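Re: [trurville-swap] Jigsaw swap in April

> Does anybody still have the 1000 piece Lultow harbor one?
> We did it over 2 evenings and I'd love another go.

Oh, I have it! It's been on my shelf since the Trerkmont swap, and all the pieces are in the bag (I did it twice, the sky is a beast). I can bring it to Zapata Street.
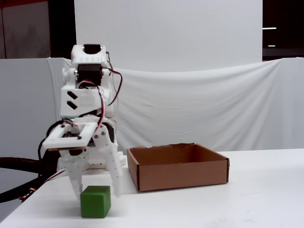

White arm, black motors

I'd trade it for anything under 4000 pieces, my table won't take more than that! Cats or trains preferred, no more sunsets please. 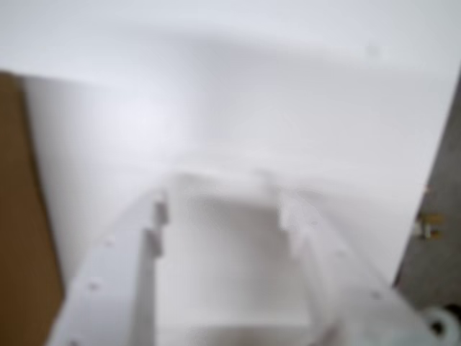
Cardboard on the left, white behind

Is the fee still 48 cents a box? I'll bring change either way.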